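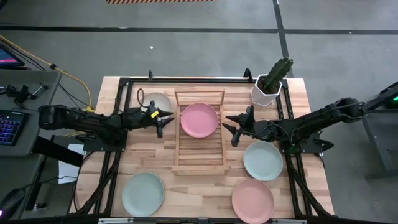
Tips for budgeting a pair of bench arms for kitchen jobs

If you've been put in charge of the shopping list for a two-arm bench setup, put the kettle on first. I have helped price three of these now, the last one for the test kitchen at Gunham, and every time the arms themselves were the easy line on the sheet. It's all the bits around them that creep up on you, so I'll go through it the way I wish somebody had gone through it with me.

Start with the chore. Write down the one job you want done in the first year - ours was putting plates in a rack - and buy for that. Seema Ahuja, who holds the purse strings at Gunham, makes people write it on the back of the quote before she'll look at the front, and I've pinched the habit. A plate is light, so you don't need a big payload, but it is wide and it has to be tipped up on its edge. Reach and wrist movement are where your dollars should go.

Measure your bench before you ring anyone. Lay masking tape down where each base would sit, then stretch a string from one side to the middle and a bit past it. If the two strings don't overlap by a good hand's width, the arms will never be able to pass a dish across, and you'll be paying for a narrower bench later on. Leave yourself room to walk around behind, too.

Get the frame quoted separately. Suppliers love to bundle it, and sometimes the bundle is fair (Trekon's was, when we asked them), but a cut-to-length frame from a local metal place can come in well under, and you can add a rail to it whenever you like. Ask for spare brackets in the same order. You will want them, and the postage on a little bag of brackets is enough to make a grown woman cry.

Cables deserve a line of their own. On our first budget I had a single entry called "sundries", bless me, and it was gone by February. Put down power, network, the longer lengths for the far side, clips and floor covers, and then one spare of each colour you use. Label both ends the day they arrive.

Choose your dishes with care and buy them all at once. Lightweight plastic plates in different colours are lovely for this, easy to tell apart and no tears when one hits the concrete. I ordered 27 and was told off for it, and then the shop stopped carrying the colour everybody liked.

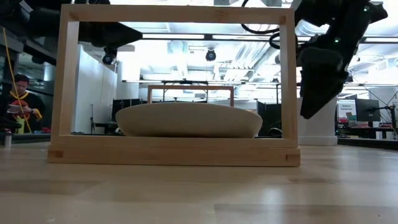

Racks are worth a small experiment before you commit. Borrow or knock together two different ones in plain timber and spend an afternoon with each, because the spacing that suits your hand may be a misery for a gripper. Parviz Arabzadeh made our trial pair from offcuts for the price of a bottle of glue. Leave them unfinished until you've settled on a size.

Set aside money for fingers. Gripper fingers wear, and pads go shiny and start to slip, so price a second set with the first order. If the supplier can't tell you how long a replacement takes to arrive, that's an answer in itself, and I'd keep looking.

Last of all, count people's time. Someone has to stand there and mind the thing, and put the plates back for another go, and that person needs a wage and a decent mat to stand on. We allowed two half days a week and should have doubled it.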